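The Colonel's Apology

Mar 25, 2022

The obituary had to be 218 words, and the first draft ran to twice that. I was on the night desk at the Nallwood Courier when word came through that the old colonel had died in his sleep at his daughter's place on Cloretti Street. He was 100.
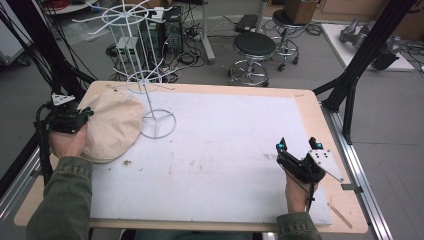 Most people under fifty knew him for one thing. In January, nine years before, he had stood up in the Durkano town hall and said he was sorry for what his men did to the schoolteachers during the emergency. He read it off a sheet of lined paper. It took him less than five minutes, and then he put on his hat and went home.

My mother had been one of the teachers. They shaved her head in the schoolyard and made her pupils watch. She never taught again, and she went to work in the laundry at the Caruso Hotel, where the pay was better anyway.

I wrote the first paragraph four times. I put the apology at the top, then moved it below his service record, then put it back. The editor wanted a line from someone who had been there, so I rang home, though it was past eleven. 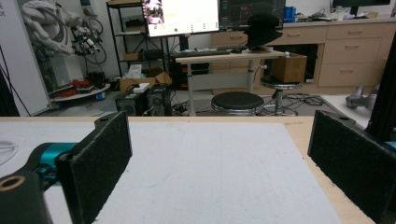
My mother said he'd spelled her name wrong on the letter he sent afterwards, and that she had kept it in the drawer with the gas bills. She asked whether the daughter was all right. Then she wanted to know if I'd had any tea.

I told her I would need to use her name. She thought about it for a while. I could hear the radio going in her kitchen, and the neighbour's dog.

"Spell it properly," she said.

I filed at 12:40. They cut the last two sentences to make room for the harbour notices, and I walked home the long way, past the school.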